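Thread: Budgeting for a second arm, where does the money go?
June
Print this page | E-mail this thread

benchrow
We have one arm on a kitchen counter at our Zumiddale unit and I've been asked to put in a figure for next year. The heading I was given is "arm and accessories", and there is 2,000 left in the pot for everything that isn't the arm itself. My first thought was to spend most of it on a better wrist camera. This is the sort of view the arm works from when it is in close among the boards and the dark rod fixture on the counter:
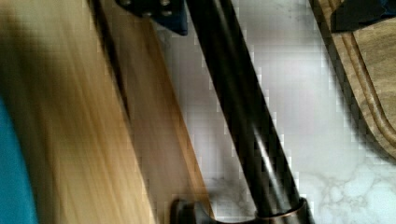 benchrow
Equipment planning, Zumiddale unit

As you'd expect, anything near the camera smears. The big pale board on the left is just streaks, while the marble and the brown cutting board further back are readable enough. Is a faster camera worth most of the budget, or would you spend it elsewhere? I have a quote from Plotley but haven't signed anything.

cowie_lab
Elsewhere. Before you touch the camera, slow the arm down and put a decent light over the counter. A lamp is cheap. We did both at Cowie and dropped the camera line from our bid altogether.

mitre_saw
Disagree with that. Slowing the arm costs you hours, and hours are the dearest thing on the sheet. If each run takes longer, you pay someone to stand there longer. Put the camera in, and put it in first. Blocky pictures like that one might be down to compression as well, so ask Plotley what the link to the camera can carry before you pay for a new one.

cowie_lab
Fair point on the link. I still wouldn't spend the lot on it. What is fixed over the counter? If you have an overhead view as well, the wrist one doesn't have to do everything.

benchrow
We do have one from above. Same counter:

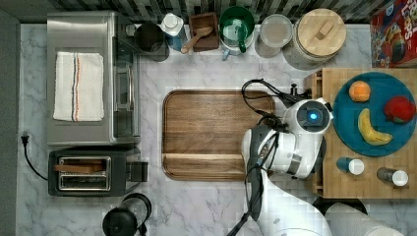 Counter from overhead, with the arm coming in beside the cutting board.

tallyho71
Looking at that, I'd worry about cables before cameras. You have black ones looping out behind the arm and over the corner of the cutting board. Price up cable clips, a sleeve and spare leads. We went through 4 leads in our first year and had budgeted for none.

mitre_saw
Agreed on leads. Props too. Plates, mugs, shakers and a toaster are small money one at a time, but they want their own line or they end up on somebody's card. Buy 2 of anything you can't easily replace.

cowie_lab
I'd leave the props out of a capital bid. Ours got sent back because of a chopping board. Put them under consumables.

benchrow
Ours all go on the one form, so they'll have to stay in. Toloston asks for the same form, if anyone here has filled it in for them. I'm leaning towards light, leads and sleeve first, then props, then whatever is left towards the camera. The form is due in on Sunday.

mitre_saw
You'll be back here asking about the camera by Christmas. Get Plotley to hold the quote if they will.

benchrow
I've e-mailed them to ask about that and about the link.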